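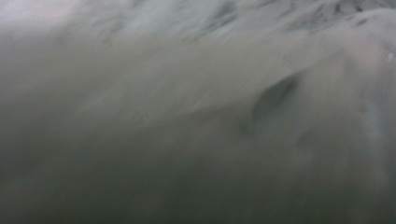
발표 메모 (Akanda 키트 써 본 이야기, 2024년 6월 13일)

시간은 20분. 질문은 중간에 받아도 된다고 처음에 꼭 말하기. 지난번에 끝까지 참으라고 했다가 다들 질문을 까먹었음!

## 시작

안녕하세요, Plandeck에서 로봇 데이터 쪽을 맡고 있는 안와라 헤티아라치(Anwara Hettiarachchi)입니다. 오늘은 Gilton에서 나온 Akanda라는 핸드헬드 그리퍼 키트를 빌려서 써 본 얘기를 할게요. 먼저 밝혀 두자면 저희는 대여료를 냈고요, Gilton에서 발표 자료를 미리 본 것도 아닙니다. 그러니까 오늘 나오는 불평은 전부 제 불평이에요. 칭찬도 마찬가지고요.

(여기서 물 한 모금. 말 빨라지지 않게.)

혹시 텔레오퍼레이션으로 시연 데이터 모아 보신 분 손 한번 들어 주실래요? 네, 그럼 제가 왜 이 키트를 보자마자 메일부터 보냈는지 아실 거예요. 로봇 팔 한 대 앞에 사람이 하루 종일 붙어 있어야 하고, 팔이 멈추면 사람도 멈추잖아요. 손에 들고 다니는 그리퍼는 팔이 없어도 수집이 되니까 일단 그 줄 서는 시간이 없어집니다. 저는 이게 제일 부러웠어요.

## 빌린 것

- 키트 두 세트, 왼손용 오른손용 구분 없음
- 세트마다 카메라 달린 그리퍼 본체, 충전 거치대, 교체용 손가락 패드
- 수집 데이터 올리는 웹 화면 계정

기간은 2주였습니다. 저랑 야니크 자케(Yannick Jacquet)가 주로 들고 다녔고, 뒷부분 변환 작업은 락말 베파리(Lakmal Bepari)가 해 줬어요. 락말 오늘 저기 앉아 있으니까 포맷 질문은 저 말고 락말한테 하세요. (웃음 기다리지 말고 바로 넘어가기)

상자를 열고 첫 녹화까지는 정말 빨랐어요. 점심 먹기 전에 상자를 뜯었는데 점심 먹고 와서 바로 찍고 있었거든요. 설명서는 얇은데 그림이 좋고요, 버튼이 길게 누르기와 짧게 누르기로 나뉘는 것만 외우면 됩니다. 저는 그걸 못 외워서 첫날 에피소드가 하나로 쭉 이어져 버렸지만요.

## 손에 들어 보면

무게 얘기부터 할게요. 처음 들었을 때는 "어, 가벼운데?" 했어요. 그런데 한 시간쯤 지나면 손목 바깥쪽이 슬슬 뻐근해집니다. 무게가 앞쪽에 몰려 있어서 그래요. 야니크는 손이 커서 괜찮다고 하는데 저는 손잡이 둘레가 조금만 얇았으면 좋겠더라고요. Gilton 쪽에 말했더니 얇은 손잡이가 준비 중이라고는 하는데, 제가 본 건 아니니까 오늘은 없는 걸로 치겠습니다.

방아쇠 느낌은 좋아요! 이건 진짜 칭찬하고 싶어요. 살짝 당기면 손가락이 살짝 움직이고, 물체가 닿을 때 저항이 손끝으로 조금 올라옵니다. 예전에 쓰던 Fondale 장비는 당겼다 하면 꽉 무는 느낌이라 얇은 걸 집을 때마다 숨을 참았거든요. Akanda는 숨은 쉬면서 해도 됩니다.

패드는 빨리 닳아요. 교체는 쉬운데, 새 패드를 끼운 날이랑 다 닳은 패드로 찍은 날이랑 미끄러지는 정도가 달라져서 저희는 교체할 때마다 로그에 한 줄씩 적었습니다. 이걸 앱이 알아서 기록해 주면 좋겠는데 아직은 메모 칸에 손으로 써야 해요.

> 여기서 패드 실물 돌리기. 가방 앞주머니에 있음. 끝나고 꼭 회수!

## 데이터는 어땠나

우리가 모은 게 모두 2000 에피소드입니다. 많아 보이지만 연습용도 섞여 있고, 녹화 버튼만 눌러 놓고 옆 사람이랑 떠든 것도 있어요. (누구인지는 말하지 않기로 했음. 나임.)

손에 드는 장비는 사람이 움직이는 속도가 그대로 들어갑니다. 그래서 처음엔 다들 너무 빨라요. 평소 집안일 하듯이 휙휙 움직이면 손목 카메라 영상이 뭉개지고, 물체에 바짝 붙는 순간엔 초점도 흐려지고요. 위치 추적도 그럴 때 흔들립니다. 저희는 야니크가 "설탕 그릇 나르듯이"라고 말해 준 다음부터 속도가 좀 맞았어요. 왜 설탕인지는 저도 모르지만 다들 알아듣더라고요.

웹 화면에는 품질 점수가 나옵니다. 추적이 끊긴 구간은 꽤 잘 잡아 줘요. 그런데 흐린 프레임에는 점수가 너무 후합니다. 높은 점수를 받은 에피소드를 열어 보면 정작 집는 순간을 알아보기 힘든 경우가 있었어요. 기준값을 바꾸는 메뉴가 있긴 한데 설정 안쪽에 숨어 있고 이름도 "고급 보정"이에요. 누가 거기서 그걸 찾겠어요, 저도 지원팀에 물어봐서 알았는데!

또 하나, 점수를 에피소드 하나에 하나만 줍니다. 저는 구간별로 보고 싶거든요. 접근할 때 흐린 거랑 놓을 때 흐린 거는 학습할 때 의미가 다르잖아요. 락말이 내보낸 파일에서 구간을 따로 나누는 스크립트를 썼고, 필요하신 분은 쉬는 시간에 말씀하시면 드릴게요.

내보내기 자체는 무난합니다. 시간 정보가 영상이랑 그리퍼 열림 값에 같이 붙어 있어서 맞추느라 고생하진 않았어요. 다만 한꺼번에 많이 받으면 중간에 끊기고, 끊기면 처음부터 다시 받아야 해요. 저희는 폴더를 잘게 나눠서 밤에 걸어 두고 퇴근했습니다.

## 지원팀

지원팀 담당자는 아넬리제 아이히호른(Anneliese Eichhorn)이라는 분이었는데, 답이 빨랐어요. 모르는 건 모른다고 하고 다음 날 알아 와서 알려 주시더라고요. 저는 이런 지원이 좋아요. 영업 쪽에서 오는 메일은 좀 많습니다. 3월에 자료 하나 내려받았을 뿐인데 그 뒤로 계속 와요...

펌웨어 업데이트는 대여 중에 한 번 있었고, 업데이트하고 나서 보정을 다시 해야 했어요. 그런데 그 안내가 화면에 안 뜹니다. 업데이트 노트 맨 밑에 있어요. 모르고 찍은 오전 분량은 버렸습니다. 아까웠어요, 그날 잘 찍었는데.

## 그래서 살 거냐고요

(이 질문은 분명히 나오니까 먼저 말해 버리기.)

저는 한 세트는 사고 싶다고 올렸습니다. 두 세트까지는 아니고요. 저희처럼 팔은 모자라고 들고 다닐 사람은 있는 팀이면 맞아요. 반대로 로봇 그리퍼 모양이 이미 정해져 있고 Akanda 손가락이랑 많이 다르면, 그 차이를 메우는 일이 수집보다 더 오래 걸릴 수 있습니다. 저희도 이건 아직 다 못 풀었어요. 예산 쪽은 에바리스토 아리아가(Evaristo Arriaga)가 보고 있고, 답은 아직 못 들었습니다. 에바리스토, 듣고 있죠?

빌려 보실 분들께 드리고 싶은 얘기는 이 정도예요.

1. 첫날 데이터는 연습으로 생각하세요. 지우기 아까워도요.
2. 흐림 기준값은 시작하기 전에 올려 두세요. "고급 보정" 안에 있습니다.
3. 패드 바꾼 날은 적어 두기.
4. 업데이트했으면 보정 다시.
5. 손목 쉬는 시간을 일정에 진짜로 넣으세요. 저는 안 넣었다가 마우스를 왼손으로 썼어요.

## 시간 남으면

- 양손 작업 얘기. 두 세트를 같이 쓰면 시간 맞추기는 되는데, 두 그리퍼가 가까워질 때 서로 카메라를 가림. 야니크가 더 잘 아니까 마이크 넘기기.
- 충전 거치대가 방향을 가림. 반대로 꽂아도 들어가긴 들어가는데 충전은 안 됨. 아침에 알게 됨.
- Fondale이랑 표로 비교해 달라는 요청이 있었는데, 같은 작업으로 나란히 찍은 게 아니라서 표는 안 만들었다고 답하기.

## 시간 모자라면

지원팀 부분은 건너뛰되 업데이트 뒤 보정 얘기는 꼭 하기. 품질 점수 부분은 절대 줄이지 말기!

질문 받을 때 마이크에 대고 질문 한 번 반복해 주기. 패드 돌려받고, 락말한테 스크립트 링크 띄워 달라고 하기.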